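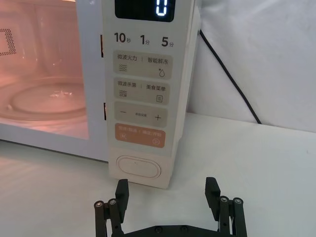 Demetrius Thibodeaux wrote to me after my last post and said I was being unfair to Sarik, that a band is allowed to play a bigger room if enough people want tickets, and that I should go and hear the new show before complaining about it. So I bought a ticket and went. It was at the Escobedo Theater, which holds 3000, and it was close to full.

For anyone new, the last post was about the Zolex, where I saw Sarik the first four times. The Zolex holds 600 and has a low ceiling and a bar down the left side. You could stand by the sound desk and hear every part. I wrote that I didn't think their songs would survive the move, mainly the slow ones, and I said some things about seated theaters that a few of you didn't like.

I'm going to go through the night in order. It's the only way I know how to write about a concert.

Posted Jun 1, 2022

Doors were at seven. I got there a bit before and the line went along the side of the building and past the loading dock. They were handing out numbered wristbands for the floor section, and mine was 382. The floor isn't seated for these shows, they take out the front rows and leave the rest. I hadn't known that when I wrote the last post, and I take back the part about everybody having to sit.

The line moved fast. Bag check was one table, then the merch stand, then a long hallway with the bathrooms. Shirts were thirty-five dollars. They had the first EP on vinyl again, a new pressing, with the corrected track order on the back. I already have the wrong one so I didn't buy it. The woman in front of me bought three.

Inside, the floor slopes down to the stage more than you'd think. If you're going and you aren't tall, stand further back than you would somewhere flat. I went to the right side, by the rail that divides the floor from the seats, and stayed there all night.

The opener

Kavero went on at eight. I had heard one song of theirs, the one with the long bell sound at the start, and I thought it was fine. Live there are two of them, one on drums and one on everything else. They played for half an hour. The first couple of songs had too much low end and the vocals were lost. Whoever was mixing fixed it by the third one, and from there it was good. The drummer plays very straight with not much cymbal, and it left a lot of room for the keyboards.

They didn't talk much. They said their name at the start and the end, and thanked Sarik once. I like that in an opening act. I've seen a lot of openers spend five of their thirty minutes asking the crowd how it's doing.

The song I'd single out was the second to last. I don't know the title and it isn't on anything they've put out. It starts with a drum pattern that sounds like it's in the wrong place, and then the keyboard comes in and it makes sense. People near me stopped talking for it. If somebody has the title, let me know and I'll add it here.

One thing about opening for a band like Sarik is that their crowd comes early. At the Zolex it was the same, the room was two-thirds full for the first act every time I went. I don't know why some bands have that kind of audience and others don't. I've been to shows by much bigger names where the opener played to the bar staff.

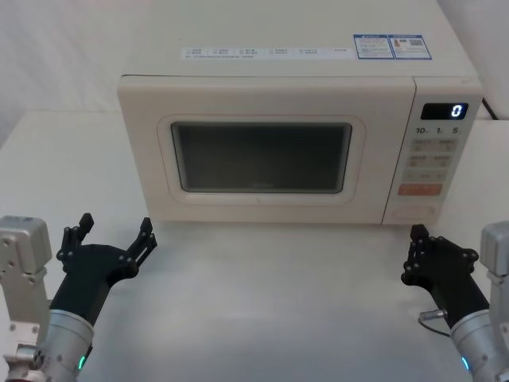
Esperanza Yazzie commented under the last post that the opener was the only reason she was going, and that she had seen Kavero play in a record store to a crowd that didn't fill the space between two racks. She asked if I'd say how they came across in a big room. My answer is that they came across well, but I think they'd be better in a middle-sized one. There were moments when the two of them looked very far apart on that stage. They were set up on opposite sides with Sarik's gear under covers between them, and they kept looking across to check on each other. Put them ten feet closer and I think it would have been a tighter set.

The changeover was half an hour, which is long. They played old soul records over the PA and I talked to a couple who had driven four hours. They had been to the show the night before as well, in a different city, and told me two of the songs had been swapped. I asked them not to tell me which.

The main set

Sarik came on at nine with the lights already up, no intro tape. They opened with "Harbor Road," which used to be the closer. I thought that was a mistake for the first minute. It's a long song that builds very slowly and people were still coming back from the hallway. But they've cut it down. The middle part, where the guitar used to go around and around, is half as long now, and they go straight to the loud section. It worked. I missed the long version a little.

After that came four songs from the new album in a row. I've been hard on the new album. I still think side two is weak. But three of those four were better live than on the record, and the one that wasn't is the one I already liked, so maybe there was nowhere for it to go. The bass is much louder live. On the album it's so far back that I wasn't sure it was there on some tracks.

They've added a fifth player, on keyboards and sometimes a second guitar. She stands at the back on the left and sings most of the high harmonies. This is the biggest change from the Zolex shows, more than the room. The harmonies used to be shared between two people who were busy doing other things, and they came and went. Now they're there all the time. On "Paper Coat" it made a real difference, and I'd say that was the best I've heard them do it.

Then the slow ones. This was the part I'd worried about. They did three, with the lights down to almost nothing. The first was fine. In the second there was a group up in the balcony talking loud enough to hear on the floor, and the singer waited between verses a bit longer than usual until they quit. The third was "October," and it was quiet all the way through. I didn't expect that from a room that size. You could hear the air conditioning. I was wrong about this and I said so to Demetrius by text before the encore.

I do still think something is lost. At the Zolex you could see the singer's hands on the guitar, and you could tell when he was about to change something. From where I was standing at the Escobedo I mostly saw his hair and the mic stand. There were no screens. I don't want screens, but I think people in the back half of the balcony were paying full price for a pretty small view. Tickets up there were the same as on the floor. That part of my complaint stands.

The last five songs were the fast ones and there isn't a lot to say about them. They played them well and people jumped around. Somebody lost a shoe near the front and it was passed up to the stage and put on an amp, where it stayed until the end of the set. The drummer broke a stick in "Left at the Light" and had another one in hand before the next bar.

Encore was two songs. The first was a cover, an old country song that I knew but couldn't name, and my mother told me what it was when I hummed it to her over the phone. The second was "Small Engine," with both of Kavero back out to play on it. The Kavero drummer had one floor tom and a shaker and looked happier than at any point in their own set.

It finished at ten forty. Getting out was slow. There are two exits from the floor and they only had one open, and I think somebody should look at that. The parking garage was worse and I sat on the second level for twenty-five minutes with the engine off.

Would I go again? Yes, to the Escobedo, if it's the floor. I wouldn't buy balcony. And if Sarik ever play the Zolex again, for an anniversary or a benefit or whatever it may be, I'll be in that line by noon.

A few of you asked for the full set list. I wrote most of it down on my phone but there's a gap in the middle where I wasn't paying attention to the phone. I'll post it when I've checked the order with somebody who was there. The couple I met in the changeover said they keep a notebook, and I gave them the address of this blog, so if you're reading, please send me songs six to nine.
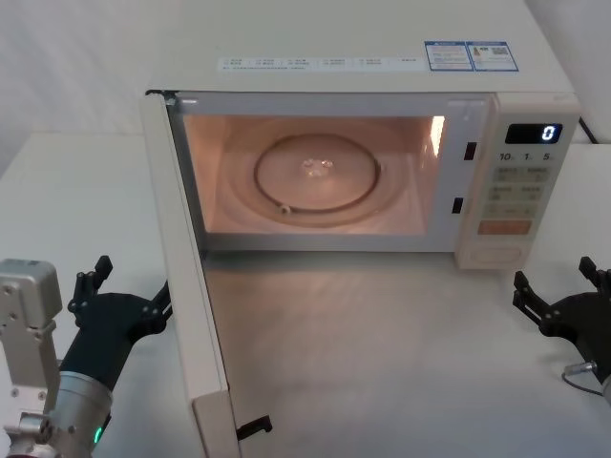
Also playing this week

I've had the Kavero single on a lot since the show. The B-side is better than the A-side. It's shorter, there's no bell, and the vocal is mixed louder. They've got an album coming in October and I've ordered it.

I also went back to the first Sarik EP, the copy with the wrong track order. I've had it so long that the wrong order sounds right to me. "Paper Coat" comes second on mine and fourth on the corrected one, and I think second is where it should be.

Comments are open. I was slow to approve them last time, sorry. I'd like to hear from anyone who was in the balcony, mostly about the sound, as I've only got the view from the floor. And if you've seen Kavero with a different opening song, tell me what it was.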